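House Rules for Working With Grippers

Ok-hee Pyo asked me to write up the habits we use at the Lesura workroom, so this is my version, tidied a little (her notes are shorter and crosser!). Most of them work just as well at a kitchen table.

Before you start

Clear the table first, and I do mean first. Glasses and bottles go well back from where your elbows will be. Long hair up, sleeves pushed past the wrist, dangly bracelets in your pocket.

Keep at least 2 feet between you and your neighbor. I used to think that was fussy, then I caught somebody's cable with my hip.

Handling cloth

Pick up one piece at a time, and open the fingers fully before you go in. Mesh is the one I watch closest, as those little holes love to snag on anything with a corner. If it bunches up, stop and let go. Don't yank! Keep the printed marker blocks uncovered too, and wipe them with a dry cloth only.

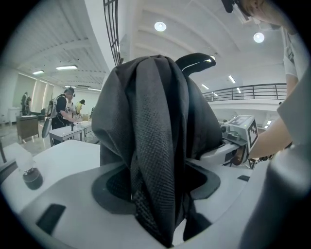
Breaks and putting away

Twelve minutes on, four off. Set the tool down flat, never on its fingers, and check the hinge for lint before it goes back on the shelf.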